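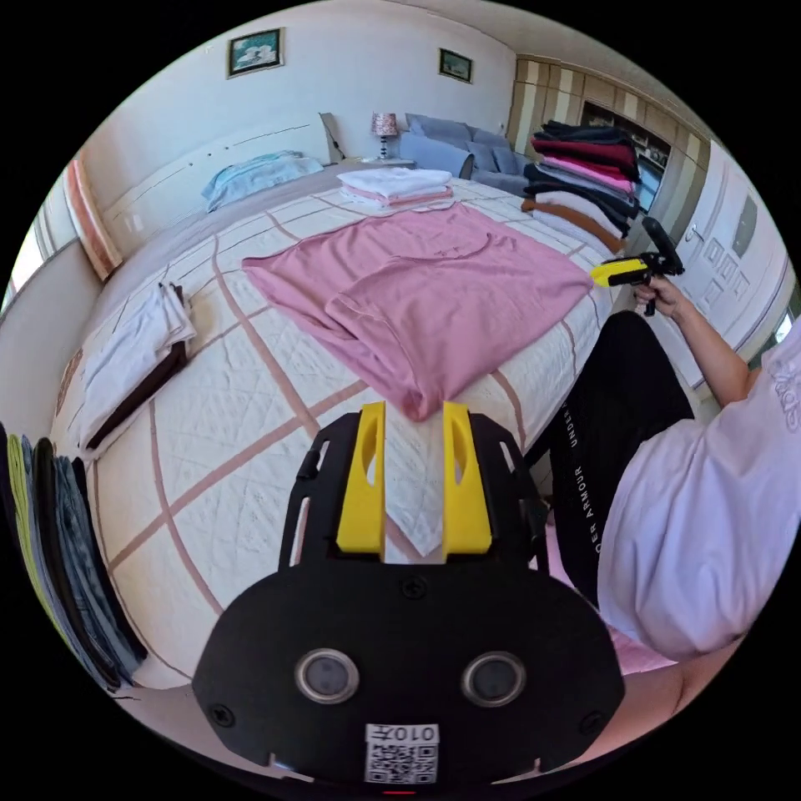
A pink T-shirt on a striped bedspread

How Does a Movie Learn a New Language?

Have you ever watched a movie where the actors' lips did not quite match the words? You were probably watching a dubbed movie. The actors spoke one language when the movie was filmed, and other people recorded the words again in your language later.

What is dubbing?

Dubbing means replacing the voices in a movie. The picture stays as it was. The music and the noises, such as doors and car engines, usually stay too. The speaking changes.

To make this possible, the sound in a movie is kept in separate parts, called tracks. One track has the voices, one has the music, and one has the sound effects. A company that wants to dub the movie gets a copy of the music and effects with no talking on it. If you listened to that copy you would hear footsteps, rain and violins, and long gaps where people open their mouths and nothing comes out.

First, the words

The job starts with a translator, who watches the movie and writes down what every line means in the new language. Then the lines have to be changed again so they fit. This is called adapting the script. Sometimes the translator does it, and sometimes it is a different writer.

Why don't the lines fit already? Languages take up different amounts of space. A sentence that is short in English may be long in German. If the actor on the screen talks for two seconds, the new line has to last two seconds as well.

The writer also looks at mouths. When you say the sounds P, B and M, your lips close. Try it in a mirror. If an actor's lips close in a big close-up, the writer looks for a word with one of those sounds in the right spot. When the actor has turned away from the camera, the writer can use almost any word.

The Cormier studio dubbed an adventure movie called Vatadbridge, which is 120 minutes long. The finished script had 1,037 lines. Some of them were only "Hey!" or "Look out!" but each one had to be written, checked and recorded.

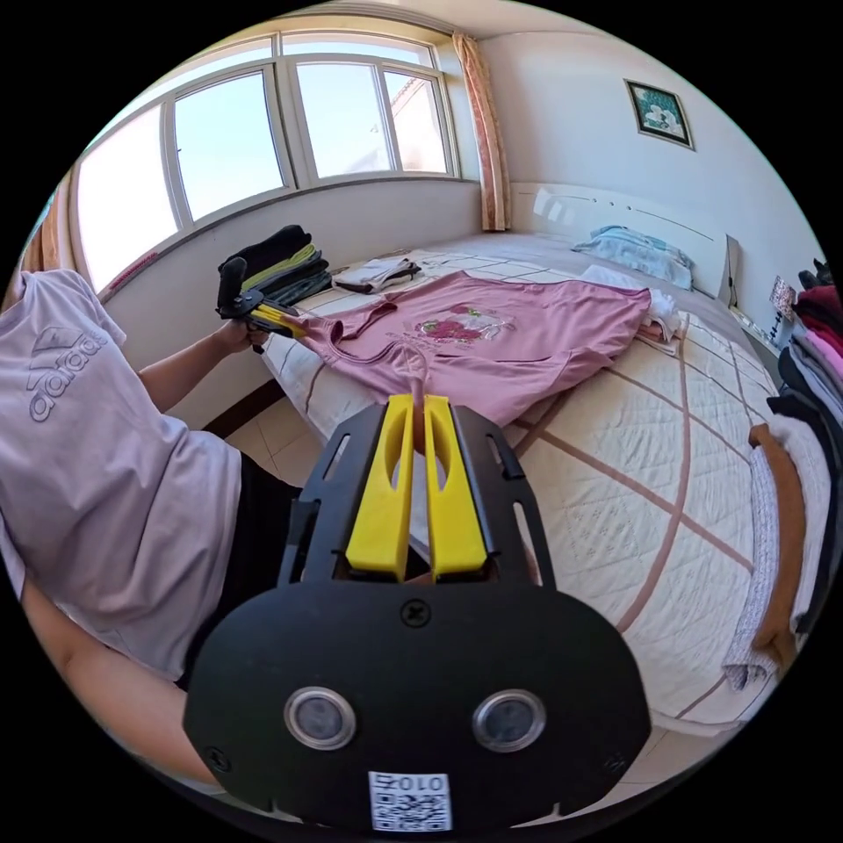 Stela Pop says jokes take her longer than anything else in a script. A pun works because two words sound alike, and in another language they almost never do. She once spent a whole morning on a joke about a bat, which in English can be an animal or something you hit a ball with. In the end she wrote a new joke about an owl, and it got a laugh in the same place.

Next, the voices

The person in charge of the recording is the dubbing director. The director picks voice actors who suit the characters. A voice actor does not have to look like the person on the screen. Grown women often play young boys, for example.

The recording takes place in a quiet room with thick walls. The voice actor stands at a microphone and watches the movie on a screen, a small piece at a time. A piece is often called a loop. In the past it was a strip of film joined end to end, so it went around and around while the actor practiced. Today a computer plays it, but many people still use the old name.

The voice actor usually wears headphones and hears the original actor through them. Some studios play 3 beeps before the line starts, and the actor begins to speak where the fourth beep would be. If it goes wrong, they do it again.

Voice actors record more than words. They breathe hard when a character runs. They cough, yawn, sniff and chew. For a scene with kissing, some of them kiss the backs of their own hands.

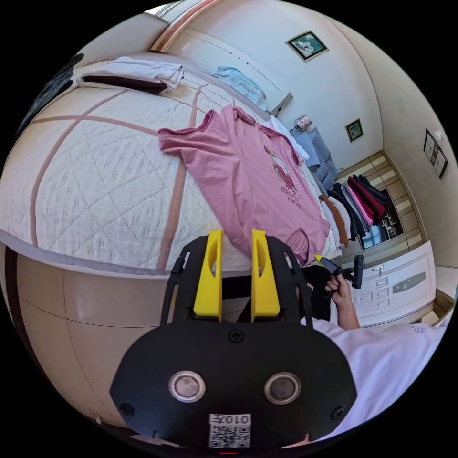
Most of the time each actor records alone. Two characters may have a long argument in the movie while the two people who gave them their voices were in the studio in different weeks. The director remembers how angry the first one sounded and tells the second one how to answer.

Last, the mix

When all the voices are recorded, a sound mixer puts them together with the music and effects. A voice recorded in a small room sounds wrong in a cave, so the mixer adds an echo. If a character is talking on the phone, the mixer makes the voice thin and scratchy.

What about subtitles?

Subtitles are words at the bottom of the screen. They are cheaper to make than dubbing, and you hear the real voices of the actors. You do have to read quickly, so movies for young children are more often dubbed.

Words to know

Track: one part of a movie's sound, kept separate from the others.
Adapting: changing a translated line so it fits the time and the mouth.
Loop: a short piece of a movie used for recording.
Mix: all the sounds put together at the right loudness.

Try it yourself

Find a short clip of a person talking and turn the sound off. Write a new line for them that starts and stops when their mouth does. Then say it out loud while the clip plays. You may need several tries before it fits.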